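I bought a label maker in May, after reading far too many articles that promised it would change how I live. It cost more than I'd like to say and it came with 12 metres of tape. I have used perhaps one of them.

My problem with decluttering advice is that it is nearly all written by people who enjoy it. Tia Birkett, whose newsletter I subscribed to in a weak moment, says every object in the house needs a "home address". Fine. What is the home address of a single curtain hook? Of the spare key to a bike lock I may or may not still own? She doesn't say. She does say that the average household could let go of 2372 things, and I would love to know who went round with the clipboard.

I did try. I gave the method five evenings, with the radio on, and filled a bag for the charity shop in Stostville. Half of it was stuff I'd bought to store other stuff in. The shop wouldn't take the magazine rack. I took out one pair of scissors again before I'd left the car park, and I've used them since, so I don't count that as failure.

Evie Lockwood, who I used to share a flat with in Grikham, has never labelled anything in her life and can put her hand on a tape measure in the dark. I've got labels on half the kitchen and I still open the tea towel drawer looking for foil. The label says TEA TOWELS. I read it and open it anyway. So I'm not convinced that a word on a drawer does much, unless somebody else has to find things in your house while you're out.

The other claim I keep seeing is that small drawers beat big ones. Lots of little compartments, a place for each kind of thing. My nan had a sideboard with two enormous drawers and 93 years of practice, and she'd have laughed at the idea. Small drawers just mean more places to check. I'll admit they look nice, and looking nice is, I suspect, most of what is being sold. 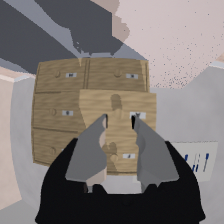
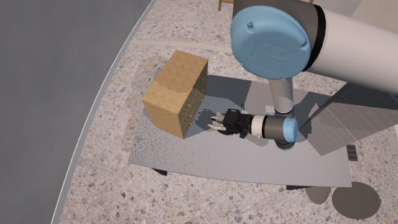
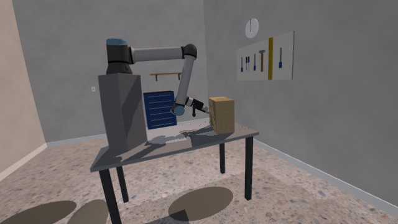

*Top one: six drawers, and label plates too.*

Anyway, the label maker is going on the local selling page if anyone near Entwistle wants it. Eleven metres of tape left, give or take, and I'll throw in the batteries.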